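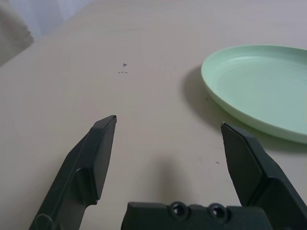 The Preseck work table is a fixed-height table for light assembly, sorting and bench work, sold with a one-piece top and a steel underframe. The top has a matte finish in beige, chosen to keep reflections from overhead lighting low. A glossy item set on it, such as the pale mint-green plate, shows its own highlight while the surface around it shows no glare of its own. Small dark marks and specks are visible against the light color, so spills and pen lines can be found and cleaned at the end of a shift.

Top
Color: beige. Gray and white are made to order.
Finish: matte, smooth, no grain or texture.
Thickness: 30 mm.
Edges: square, with corners eased by hand.
Cleaning: damp cloth and mild dish soap. Pen marks may need a second pass with rubbing alcohol. Do not use scouring pads or powder cleaners, which polish the finish and leave shiny patches.

Frame
Four bolted legs with 2 cross rails. Leveling feet are included and adjust from the outside with an open-end wrench. The frame ships flat and goes together with the hex key in the hardware bag.

Load
200 kg, evenly distributed. Clamps may be used on all four sides. Place a pad under the jaw — the finish dents under point pressure.

Options
Auer rail: mounts under the long side and takes hooks, bins and cable clips.
Wastau shelf: lower shelf, fits between the cross rails. Not available with the Auer rail on the same side.
Drilled top: holes to customer drawing. Drilled tops cannot be returned.

Delivery
Stock color ships from the Lundcombe warehouse in 2 cartons. The top is packed face down on foam; open the carton from the printed side and lift by the edges. Orders for gray or white placed after the start of December ship in the new year. Replacement tops are sold separately and fit existing Preseck frames without drilling.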